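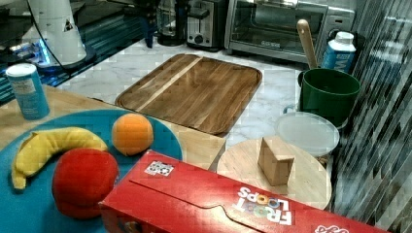
3.2 Storage position and reclosure of dry breakfast foods

The second part of the household study dealt with how opened packages of dry breakfast food are kept between uses. Earlier work on household food waste has mostly relied on diaries, in which participants write down what they throw away and why. Diaries give a fair record of bread, milk and fresh produce. They are weaker for foods that go stale slowly, as the decision to discard often comes weeks after the package was opened and the person keeping the diary may no longer connect the two events. We therefore asked participants to report on packages still in use, whether or not any of the contents were later discarded.

A total of 86 households in the Elero district completed the storage questionnaire. Together they reported on 290 opened packages, counting each inner bag as one package. Participants recorded where the package was kept, whether it stood upright or lay flat, and how the inner bag was closed. Orientation was coded from the outer carton only. A carton resting on one of its large faces was coded as flat, as with the cereal box in Figure 3, which lies on its side next to a plate. Cartons leaning against a wall or another item were coded as upright if the lower end was in contact with the shelf.

Closure of the inner bag was coded separately, using the categories set out by Slaoui: folded, clipped, transferred to another container, or left open. The two codes were kept apart on purpose. In pilot interviews, several participants described a carton as "closed" when only the cardboard tab had been tucked in, although the tab does little to keep moisture away from the food. The wording of the questionnaire was changed after these interviews, and the pilot responses were left out of the analysis.

Packages kept flat were most often found in homes with shallow cupboards or with shelves that could not be moved. Participants rarely described this as a choice. Many said that tall cartons did not fit and that the position had become a habit, which they had carried over from one home to the next. Households with young children more often kept cereal on the table or counter between breakfast and the evening, and in these homes the inner bag was more likely to be left open.

Staleness was judged by participants on a five-point scale, without instruments. Noreen Baloch carried out a second round of coding on the written comments, and differences between the two coders were settled by discussion. Ten packages were excluded at this stage because the comments referred to more than one product. The effect of room humidity was not measured and is treated as a limitation in Section 5. Results for crackers and crispbread, which follow a different pattern of use, are given in Section 3.3.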